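Walk-round checklist, Rarunholm hall and kitchen, October
Filled in by Denise Mellor. Copies to Hayley Heywood and Ryan Sugden.

I was asked to use the Bandance form again. I still think half of it was written by someone who has never stood in a kitchen, and I have said so where it applies. Ticked means I tried it or looked at it myself. Unticked means it failed or I wasn't convinced.

## 1. Getting in and out

- [x] **Front doors open outward under push.** Both leaves. The left one needs a shoulder, but it goes.
- [ ] **Rear exit clear inside and out.** Clear inside. Outside there were folded tables leaning on the wall, and one had slid across the step. Ryan says they were there for an hour. They were there the last time I came too.
- [x] **Exit signs lit.** Yes, all of them, with the hall lights off.
- [ ] **Emergency lights hold after power is cut.** The log says they passed a full-length test. The log entry is one word and no initials. I ran them long enough to walk the corridor and back, and the one by the coat hooks was fading. Please repeat this with someone writing down the times.
- [x] **Mats flat.** Flat, though the one at the front is going at the corner and won't be flat by spring.

## 2. Fire equipment

- [x] **Extinguishers hung, pinned, needle in the green.**
- [ ] **Extinguisher tags current.** The unit beside the stage has tag no. 2442, and the register has no 2442 in it. The register does have a 407, which I could not find anywhere in the building. I'm told it's a clerical slip. Could be. I'd like to see the paperwork that makes it one.
- [x] **Fire blanket in kitchen.** Present, tabs hanging down where you can grab them.
- [ ] **Alarm heard in all rooms.** Not in the back store with the door shut. Khôi Quách stood in there while I pressed the test button and he came out to ask when I was going to start.

## 3. Kitchen and serving

- [x] **Hot water reaches the hand sink.** Slowly.
- [x] **Fridge thermometer present and readable.**
- [ ] **Fridge temperatures written down daily.** Written down, yes. Every reading for two weeks is the same number in the same pen. I don't believe it and I don't think anyone reading this will either.
- [ ] **Glass kept away from serving edges.** The form wants glassware "segregated from general items." I don't know what that means in practice. What I'd like is glass set down well back from the edge, with no bags crowded up against it.

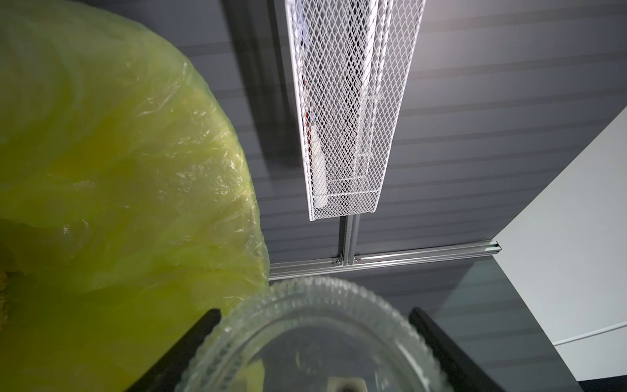
*Item 3.4. Glass bowl and plastic bag.*

- [x] **Knives stored in block or sleeve.**
- [x] **Broken glass kit (pan, brush, thick bag).** Under the sink. Veronika Wieser relabeled the box, and you can now read it from the door.
- [ ] **Cleaning products in original bottles.** One spray bottle has "Cisturico" on it in marker and I could not tell what was inside. It smelled of lemon, and so does half the cupboard. Empty it and start over.

## 4. Tables, linens, decorations

- [x] **Folding table locks engage.** Tried every one. Two are stiff.
- [ ] **Tablecloths clear of the floor.** The long ones are not. Hayley likes them long and we have talked about it before. Pin them up at the walkway side or turn them so the short drop faces out. I am not going to pass a hem that people can step on because it looks nice from the stage.
- [x] **No open flame.** The battery candles are in use. Good.
- [ ] **Bunting fixed at both ends, clear of sprinklers and lights.** The new string has tape at one end. Tape is not a fixing. It was also close enough to a light fitting that I moved it myself. 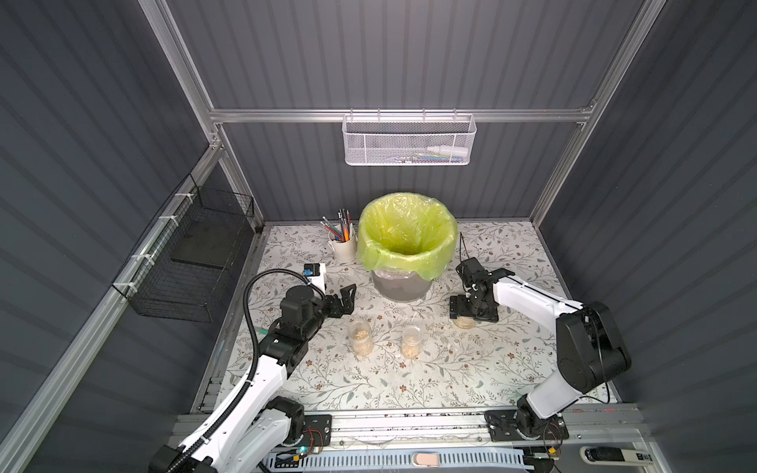
The supplier's card says the fabric is flame retardant. It also says hand wash only, and I would like to know how many washes the treatment lasts, which the card doesn't mention. Until somebody gets an answer in writing, treat it as plain cotton and keep it off the fittings. The same goes for the stage curtain, whose certificate everyone remembers seeing and which I have now asked for at three separate visits.

## 5. Electrical

- [x] **No damaged cords.** None found on what was out. I didn't go through the locked cabinet.
- [ ] **No power strips plugged into power strips.** One pair behind the tea station. Separated while I was there. I expect it will be back.
- [x] **Outlet covers intact.**
- [x] **Ground-fault outlets trip and reset.** Kitchen pair both fine.

## 6. First aid

- [x] **Kit on the wall and sealed.**
- [ ] **Contents in date.** Burn gel out of date. Replace before the next booking, and don't peel the sticker off this time.
- [ ] **Named first aider on the board.** The board says Ryan. Ryan says his certificate ran out. Either renew it or take the name down.

## Actions

| Item | Who | By |
|---|---|---|
| Move tables off rear step | Ryan | today |
| Tag 2442 and missing 407 | Hayley | Friday |
| Alarm sounder, back store | Khôi | get a quote |
| Unmarked spray bottle | Veronika | Friday |
| Proper hooks for the bunting | Ryan | before next booking |
| Burn gel | Veronika | Friday |
| Curtain certificate | Hayley | overdue |

Please don't send this back with "done" written down the side. I need a date and initials against each line.

D. Mellor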